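October 10, 2023

Steker translation, second pass. Got through ch. 2 finally, 13 pages. The narrator's long sentence about the ferry still doesnt work in English, tried it as three sentences and lost the breath. Put it back to one. Leave for now.

Wastent journal wants an excerpt, max 300 words, plus bio note. Bio is out of date, still says the novella is forthcoming (came out in August). Fix before sending.

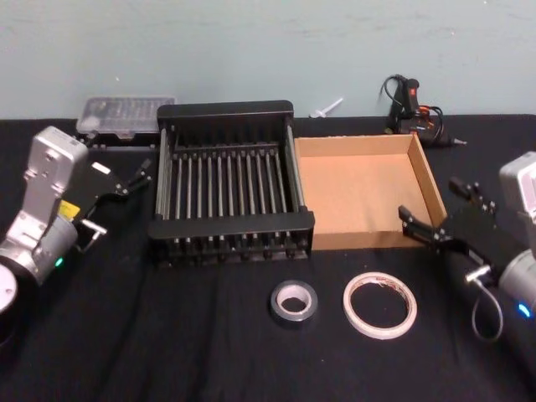

Also the poem set for Prollon: line 97 in the proofs has "morning" where we had "mourning". Checked against typescript, ours is right. Marked it, sent back.

Pandey reading series: need an opener. Maybe the letter chapter, it reads well aloud but runs long. Cut the aunt? Try it both ways with a timer.

To do: permissions for the epigraph, still no anwser. Ask again.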